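Home | Talks | Fixtures | Contact

We use cookies to keep this site working. Accept / Manage settings

Speaker notes – youth football and the step up to the first team
Largate coaches' evening, Wednesday, August 14, 2019

Start with the question most parents ask: when will my lad play for the seniors? Say plainly that I can't give an age.

Vuvley Town used 2 teenagers in the league last season. Both had been training with the men since February. One played the full 90 minutes three times, the other mostly came on late. Mention that the second boy is the better player. Pause there.

Minutes. At Fontes we kept a sheet for every under-18. Anyone with over 100 minutes in a month of senior football got a lighter week after it. Some managers moaned. Hamstring injuries came down all the same.

Loans. Keep this short. A loan to Hultia only helps if their manager wants him. Ring first – ask where he'll play and who he's competing with.

Talking to the player. Tell him on Thursday if he's not in the squad, not in the car park on Saturday.

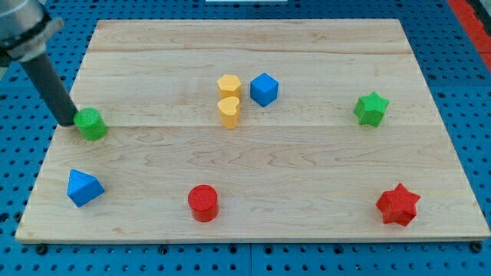 A reply from the floor at Fontes last time was that 30 minutes off the bench is worth more than a whole youth match, because the tackles are real. I half agree. Full-backs need longer on the pitch to learn their positions – wingers can manage with less.

Questions. If contracts come up, pass them to the league office.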